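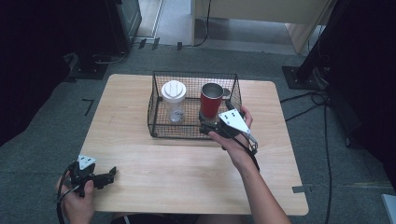 Welcome back, everybody, and thank you for getting through the reading on cloning behavior from examples, which I know was a dry one. Today we leave the math alone and talk about where the examples come from, because a learning system can only be as good as what we feed it, and what we feed it is made by people sitting at a table with a gripper in each hand. Take a simple tabletop task with a black wire basket, a red cup and a clear plastic cup with a white lid. To you and me the two cups are the same kind of thing, but one is glossy and the other lets the light through, and a policy that has only ever met the red one may have no idea what to do with its neighbor. Keep that pair in mind, as I'll come back to it a few times before we're done.

Session 3: Gathering demonstrations by hand
Course notes, February 2, 2022

What counts as an example

In this course one example (I'll also say "demonstration" or "episode", and I'm sorry that I switch between them) is a single try at a task from start to finish. It holds the video, the path each gripper took through space, and how far the jaws were open at every moment. Everything between the first and last moment is part of it, including the second where you stopped to think about lunch. The learner doesn't know that you were thinking about lunch. It will learn to pause there too!

For the Hindel project each team will collect 200 examples of its chosen task. That sounds like a lot and then, once you find your rhythm, it goes by faster than you'd expect. The shared set, which we are calling Usum, should reach 1,000 examples by May if every team keeps up, and you'll all be training on it for the final assignment.

How to move

Most of you will move too fast at first. It's natural — you know where the cup is, so you go and get it. Slow down a little, and keep the motion smooth, with no sudden stops and no little corrections at the end if you can help it. If you do need a correction, make it calmly and leave it in. An episode where the jaws miss by a bit, back off and come in again properly is a fine thing to have, and I would much prefer that you kept it. The ones to throw away are those where you dropped something on the floor, talked to a friend halfway through, or forgot which task you were doing (it happens to all of us).

Keep the marker plates on top of the grippers in view of the camera. They carry the patterns we use to work out where each gripper is, and if your sleeve or your other hand covers one, the path gets a hole in it. Roll up your sleeves, and let the cables hang where they won't tug on your wrist.

Both hands matter, even the one that's waiting. If the left gripper has nothing to do, hold it still and open near the edge of the table and let it rest there. Waving it around gives the learner something to copy that has no meaning at all.

Changing things up

Now back to our two cups. Suppose you record all of your episodes with the red cup on the right side of the basket. Your policy may look wonderful in testing and then fall apart when somebody swaps the cups, because reaching to the right was all it ever had to learn. So between episodes, change something. Swap the cups, turn the basket, slide it toward you, bring in a different cup altogether. Every 14 episodes, stop and look back over your last few starting positions. If they look alike, you've slipped into a habit, and you should shake things up before going on.

Don't change the task itself, though. If you wrote down "move the basket to the left side of the table", then every episode ends with the basket on the left side.

Saving your work

Episodes go into Helix under your team's folder, with the task sentence typed the same way every time. Please, please check the spelling. The cleaning script, Bucur, groups episodes by that sentence, and one missing letter will make it think you have invented a new task.

For next time

Pick your task, write it as one plain sentence, and record 2 practice episodes, one that you are happy with and one that you aren't. Bring both. We'll play them back side by side and talk through what the learner would make of each.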